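Home | Notebook | Parts bin | Tool bookings | Members
Search this notebook Go

Wrist camera mount, second try. Bralalmont bench, March, 9:40 pm

Rupert Nägeli swears the wrist camera will let the arm find its own parts tray. I have my doubts.
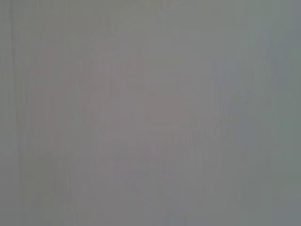 His plan is to train it on whatever we save tonight, and the folder stands at 3,743 frames. A big folder proves nothing to me. I want to see how many are any use before we add more. I threw out 844 on a first pass and I was being kind.

Bracket is version 2, printed at 78 percent infill. Feels stiff enough by hand. Version 1 felt stiff too, and it cracked at the screw boss.

Rupert wants to buy the Lunde lens kit. I say no money until we've tried a fixed standoff and written down the distance. Focus ring still has no lock on it, so any reading we take is good until somebody bumps it.

Cable: rerouted over the elbow, one tie, slack at the wrist. Don't trust it past half speed.

To do
- tape mark on the focus ring
- ask at Plillenley for M2 screws, short ones
- rerun the Bundo script with the autosave off
- R. to show me one pick, start to finish, no hand on the tray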